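Food Preservation and Storage – Handout 4
Dry Legumes: Storage, Soaking and Cooking

Please read this handout before the practical class. The calculation at the end must be handed in on paper.

1. Why dry beans keep so long

Microorganisms need free water to grow. In a well dried bean there is very little of it, and the seed coat slows down the exchange of moisture with the air. The danger comes when the store room is damp or when warm and cold days follow each other quickly. Then water can collect on the inner walls of the bin, and the first mold usually appears there.

Old beans are safe in most cases, but they cook badly. After long storage in a warm place the cell walls become harder to separate, and no amount of boiling makes such beans really soft. We call this the "hard-to-cook" defect. Please do not confuse it with "hard shell", where the seed coat does not let the water in.
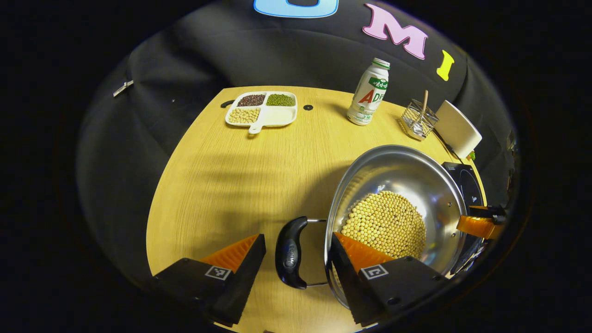

Course notes by the teaching staff, Wirkia School of Food Trades
Friday, October 3, 2025

2. Soaking

Soybeans take up more than their own weight in water, so the pot must be chosen with this in mind. Rinse them first, remove stones and broken seeds, then cover with plenty of cold water. An overnight soak should be done in the refrigerator – in a warm kitchen the water can begin to ferment.

Throw away the soaking water and cook in fresh water. Raw soybeans contain trypsin inhibitors, which disturb the digestion of protein. Soaking alone does not destroy them. Proper boiling is necessary, also when the beans will be ground later.

3. Exercise

The Galli warehouse received 3,014 kg of dry beans in July. The beans are packed in sacks of 20 kg.

a) How many full sacks can be filled, and how much is left over?
b) A kitchen in Dorkach orders 57 sacks. Find the weight of the order.
c) The same kitchen soaks 15 kg for one day of service. For how many days will the order last?

Show your working and write the units in every line.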